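News from the Plollach retreat house: changes to the silent weekends

Registration for the spring silent weekends opens with this newsletter. Several things have changed from last year, so please read this through before you send in your form, even if you have been coming for a long time.

The first change is the length. Last year the weekends ran for two nights. From now on they will run for 3 nights, with arrival in the afternoon and the opening sit after supper. Many of the feedback forms said the same thing, that people were only starting to settle when it was time to pack. The extra night gives one more full day without talking, and it takes the pressure off the first evening, when a lot of people arrive tired from the drive.

The second change is how the day is divided. We used to sit for an hour at a time in the morning. We now sit for 40 minutes, followed by slow walking, either in the hall or on the path behind the house. The bell marks both the end of sitting and the end of walking. If you want to go on sitting through the walking period you may do so, but please move to the back row so the others can get past you. Chairs, benches and cushions are provided. You are welcome to bring your own cushion if your body is used to it.

The afternoon is left open on purpose. There is one guided body scan after lunch, lying down, with blankets. After that you can rest, walk, or have a short private talk with the teacher on duty. A sheet for these talks hangs outside the small library. Put your initials in one space only, and if you change your mind cross them out so someone else can have the time. 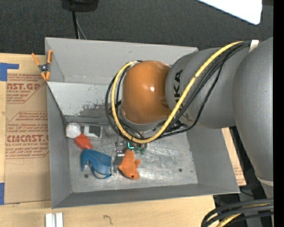
A metal bin on a pale wooden tabletop, with a robot arm over it.

The silence begins after the opening sit and ends with breakfast on the last morning. During that time we ask you not to speak, read, write letters or use a phone. Notes to the kitchen about food are fine, and so is speaking if you are unwell or worried about something. Phones can be left in the office in an envelope with your initials on it. If you need to be reachable for family reasons, give them the office number and we will come and find you.

We are sometimes asked whether these weekends belong to a particular tradition. The sitting practice comes from several Buddhist schools, and the evening chanting was brought to us by a teacher from the Salteo group, who learned it in a Christian setting. You do not have to believe anything to take part. Chanting is optional, and some people prefer to sit and listen. There is no bowing, and there are no vows.

Beginners should know that a silent weekend can be hard. Old worries come up, knees hurt, and the second day is often the longest. If you are going through a recent loss, or are being treated for depression or anxiety, please call us before registering. It may be fine to come, or it may be better to start with one of the single practice days, which are shorter and include time for conversation. A single day is a good start for anyone who has never meditated before.

Meals are vegetarian. Breakfast is oatmeal, fruit and bread, lunch is the main meal, and supper is soup. Tell us about allergies on the form, even if you told us last year. Each guest has one small job, such as washing vegetables or sweeping the hall, and these are given out on arrival. If you can't do physical work, write that on the form and we will find something you can do sitting down.

Rooms are shared by two, with a few singles for those who need one for health reasons. Bring loose clothes, warm socks, a flashlight and indoor shoes with soft soles. The floor in the hall creaks near the door, so if you come in late please wait outside until the walking bell.

The Trarkutier weekend in May will be held as before, in the old schoolhouse there. It follows the same schedule, but there is no elevator and the bathrooms are down the hall. The Fajardo evening group continues as a drop-in group with no registration. It begins with a half hour of quiet sitting and ends with tea.

One note on money. The roof fund now stands at 788 dollars, and the first repair, over the east stairs, is priced at 3,000. Gifts of any size can be put in the box by the front door or mailed with your registration form. The weekends themselves are still offered on a sliding scale, and the lowest rate is open to anyone who asks for it. You don't need to give us a reason.

Forms are available at the office or by mail. Places are given in the order the forms arrive, and we will write to you either way.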